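**Lavside** is a casual puzzle game for Android phones and tablets, developed by the small studio Sorensen and published by Fideo. The player runs a failing seaside guest house and has to get each room ready before the next visitor arrives. It is free to download, with adverts between levels and optional in-app purchases. 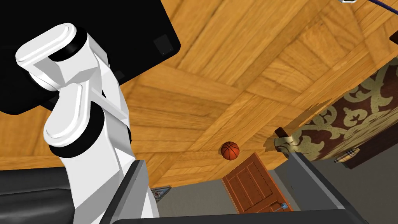

**Prestisex**
*Contributing editor, mobile games*
January 4, 2024

## Gameplay

Each level is set in a single room, shown from a fixed angle. The player drags items to their proper places, matches pairs of lost belongings and clears a list of tasks before a timer runs out. Finishing with time to spare earns extra coins, which can be spent on hints or on new paint and furniture for the guest house.

A level is failed if the visitor reaches the door while tasks remain. Failing costs one life. Lives refill slowly, or can be restored by watching an advert. The player holds up to eight at a time.

There are two modes. Story mode follows the guest house through a single summer, with short scenes of dialogue between floors. Free mode removes the timer and the lives, but pays no coins - it is mainly used for decorating.

## Levels

The first release had 1,724 levels. An update in September raised the total to 2,857 and added the attic floor, where furniture can be turned as well as moved. Later levels reuse earlier room layouts with different task lists.
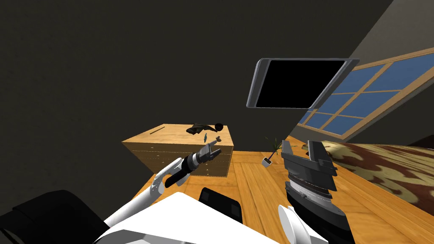 *Room interior with cabinet, window and wall-mounted television*

## Controls

The game is played with one finger. A tap picks out an item, a drag moves it, and a long press shows its name. Left-handed players can swap the side of the task list in the settings menu. Sound and vibration can be switched off separately.

## Installation

Lavside can be installed from an app store or from an APK file. Players using the file must allow installs from unknown sources, and have to update the game by hand. Progress is kept on the device unless the player signs in, so removing the game without an account deletes all saved levels and coins.

## See also

- Hidden object game
- Time management game
- Free-to-play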